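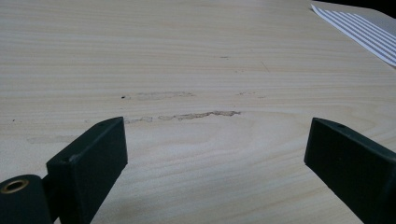

About Vundholm Tables

Vundholm is a small joinery in Imville. We make tables, worktops and desks in pale wood, and we repair and refinish old ones. The firm was started by Helge Tangen, who had been fitting kitchens and was more interested in the tables that stood in them. He still draws most of the designs. Ritva Nurmi runs the finishing room and Rizwan Awan looks after orders, deliveries and the telephone.

What we make

Our standard dining table is 90 cm wide and comes in any length you need. We also make desks, benches and loose tops for people who already have a base they like. Corners can be square or rounded. Edges are eased by hand unless you ask us to leave them crisp.

We choose boards for the top before anything else is cut. Straight grain goes towards the edges, and if a board has a good swirl in it we try to keep that near the middle, where it will be looked at. No two tops match, so if you are ordering a pair please tell us at the start and Helge will put both sets of boards aside together.

Finishing

Tops are sanded in stages, finishing at 120 grit for oil and finer for lacquer. Our usual finish is a pale matt one that keeps the wood close to its natural colour. Ritva can make up a sample on an offcut and post it to you. Pale wood does darken a little in strong sun, and it helps to move bowls and mats about during the first few months.

Repairs

We take in tables by other makers as well as our own. Ring marks, scratches and dull patches can normally be sanded out of a solid top. Veneered tops need more care and we will want to see them first. Refinishing a standard dining top costs £380, collected and returned within Imville. Legs and frames are priced separately.

Looking after your table

Wipe with a damp cloth and dry it straight away. Avoid scouring pads and spray polish. Oiled tops want a fresh coat every year or so, and a tin comes with each new table.

Visiting

The workshop has a small showroom at the front with finished tops to look at and handle. Please ring before you come. We close for 2 weeks in August, and orders placed just before then will be started when we are back.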